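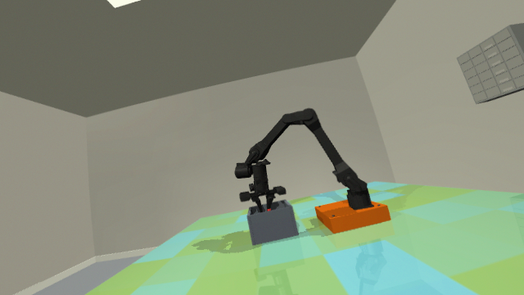 I have worked in the kitting room at Cullinane for long enough that I've had two different chairs replaced under me, and I thought I knew every way a bin could make a person's day longer. Then in February we were told that one of the four benches was going to be turned over to a robot arm, and I have been meaning to write about it ever since. My sister keeps asking, my neighbor keeps asking, and I figure if I put it all down once I can just send them the link.

For anybody who hasn't read this blog before (welcome, there are mostly soup recipes), kitting is the job of gathering small parts into a set so that the people in assembly can reach for one tray and have everything. A full pump kit from us has 40 pieces in it. You take so many of these from one bin and so many of those from another, check the sheet, close the lid, and start again. It's peaceful work if you have the temperament for it. It is also murder on the thumbs.

The plan came from Zohreh Ansari, our process engineer, and I will say for her that she came down and talked to us before there was anything on order. She pulled up a stool and spent most of a morning picking parts with us, badly, and laughing about it. Then she went away for a few weeks and came back with a laptop, and for a good while after that the robot lived entirely on her screen. She would set it going in the simulator at lunchtime and let us watch it go down into a bin over and over while we ate. I got quite attached to the checkerboard table, to tell you the truth. Real benches look awfully drab after that.

What surprised me was how much she wanted to know. How deep do you let a bin get before you tip it? Do you go for the piece on top or the one nearest the wall? I had never once thought about it! I had to stand there and watch my own hand to be able to tell her. It goes to the middle first and saves the corners for last, and when something small gets up against the side I sort of walk it up with one finger, which she wrote down and then sighed over for a while, because a gripper with two fingers hasn't got a spare one to walk with. We ended up changing to shallower bins on that bench, and then Esther asked why we couldn't all have shallower bins, and now we do. My wrists would like to thank the robot for that, even though it was Esther who spoke up.

Esther Muriithi is the one whose job changed the most. She used to be on the bench beside mine, and now she looks after the arm, which we call Ilico after the name on Zohreh's project folder. She loads the bins at the start of the shift, clears it when it stops, and keeps a log of every miss in a green notebook. The first full week it ran for real, it made 2749 picks and she had a line in that notebook for 92 of them that went wrong. Dropped, doubled up, came up with nothing, she has a letter for each. She got a small raise with it, after some back and forth, and she earned every penny. She also told me she misses talking. You can't really chat and watch a machine the way you can chat and count washers.

I miss it too. That's the part I have a hard time explaining to management when they come around with the survey. No one in our room lost a job, and I want to be fair about that, as I know plenty of places where it went differently. There were 8 of us on days and there are still 8 of us. But when Luis's old spot came open over in receiving, one of ours moved across to it and wasn't replaced at the bench, and the spot got filled in our room by somebody who does labels on the computer. So the number is the same and the room is quieter. I asked straight out whether a second arm is coming for the Dradow line, and the answer was that it depends on how this one does. I suppose I'd have said the same thing if I were them.

On the good side, I don't do the tiny set screws anymore. Those were always the worst, and by three in the afternoon I couldn't feel whether I had one or two between my fingers. Ilico does those now. I get the odd-shaped things, the gaskets and the springs that tangle, and the rush orders for Sinano that never match the sheet, and those take some thinking. I go home less sore. I've started knitting again in the evenings, which I had given up on.

Zohreh is working on the springs next, on the laptop, and last I looked it was not going well. I brought her a handful from my bench so she could see how they hook together, and we sat there pulling them apart until the bell went. I've promised her the lentil soup recipe too, so that will be the next post, with the lemon this time.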